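Section 4: Setting up the pick-and-place table for visitors

This part of the guide covers the hands-on table, the one where visitors get to hold the gripper and move things around for themselves. If you only want the wall display and the talk, skip ahead to Section 5. But I'd do the table if you can. It's the part people were still talking about in the parking lot after our open day at Telstead, and it's the part the kids drag their parents back to.

I wrote most of this after the May session in Brolville and then fixed it up once we'd run it again with a bigger crowd. Where I say "the kit" I mean the Wakex case with the hand-held grippers in it. Where I say "the laptop" I mean the one with the Karam recorder already installed. Please don't swap in your own laptop on the morning of the event. I tried that. I spent the first part of the day looking for a driver while a line of very patient people watched me do it.

What you need

The Wakex case, with both grippers in it
The laptop and its charger
Two long cables, plus the short spare in the lid pocket
One sturdy table with a plain top
A handful of objects to pick up
Floor tape, any color that shows up on your floor

4.1 Getting the table ready

1. Pick a table that doesn't wobble. Lean on it with both hands, and if it rocks, fix it or find another one. People press down a lot harder than you'd expect when they're concentrating.

2. Wipe the top down and let it dry all the way.

3. Tape a line on the floor 40 inches back from the table edge. Everybody who isn't holding a gripper stands behind it. You'll be repeating this all day, so you may as well have a line to point at.

4. Run the cables off the back of the table, away from the visitor side, and tape them down where anyone might walk.

Note: A bit of grain or a few marks in the table top are fine. A shiny top is the one I'd stay away from. The overhead lights bounce right off it and the picture on the laptop goes all white in patches.

4.2 Setting out the objects

5. Start with one object. I know it's tempting to lay out the whole box, because it looks more fun, but a first-timer with nine things in front of them will try for the hardest one and get discouraged. A cup or a canister with straight sides is a great opener.

6. Stand it back from the visitor's edge, far enough that they have to reach in a little. If it's right under their nose they'll just close on it without looking.

7. Show them the approach once yourself, slowly, with the fingers open wide. Bring them in low over the table, line the gap up with the object, and then move forward. Most people want to start closing much too early! 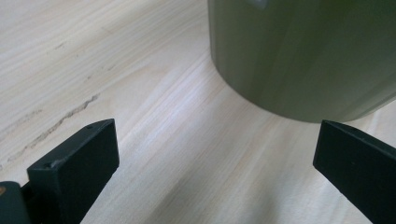 8. Hand the gripper over and step back. Really do step back. The urge to grab their wrist and steer is strong (I have it every single time), but they learn it faster when they bump the thing over once and set it back up.

9. When they've got the hang of one object, add a second, smaller one. Soft things like a sponge or a balled-up sock go over well about now, and they're a nice change after something stiff.

Caution: Keep glass and anything full of liquid off this table. Empty and unbreakable is the rule, even for grown-ups, even for the ones who tell you they're engineers.

Caution: Fingers stay out from between the gripper fingers. The squeeze is gentle, but little hands are little. Say it before you hand the gripper over, every time, and have a parent right there for the younger kids.

4.3 Recording a turn

10. On the laptop, open the Karam recorder and wait for the green bar. It can take a while on a cold start, so do it before the doors open.

11. Press the space bar to start, let the visitor do one pick and one place, then press it again to stop. One turn, one recording. If you let it run between people you'll end up with a long stretch of somebody's shoes.

12. Play it back for them on the big screen. This is the moment that sells the whole thing, so don't rush it. They see what the gripper saw, and that's usually when the good questions start.

13. Ask before you keep it. If they say no, hit Delete and let them watch you do it. If they say yes, the recorder numbers the file for you and you don't have to type anything.

Note: We kept 81 turns from the second Telstead afternoon and threw out a few more where the cable had come half loose. Check the plug whenever the line goes quiet. I forgot to, and I was pretty annoyed with myself that evening.

4.4 Between groups

14. Put everything back in its starting spot and wipe down the handles.

15. Look at the finger screws. If one is backing out, snug it up with the small key in the lid. Snug is plenty. I cracked a finger in Brolville by being too keen with that key, and spares take a while to arrive.

16. Swap to the other gripper at lunchtime so the first one can have a rest, and so can whoever's been holding it up for demos all morning. It gets heavy.

If the green bar turns gray in the middle of a turn, go to the fault list in Section 7. Try the short spare cable first.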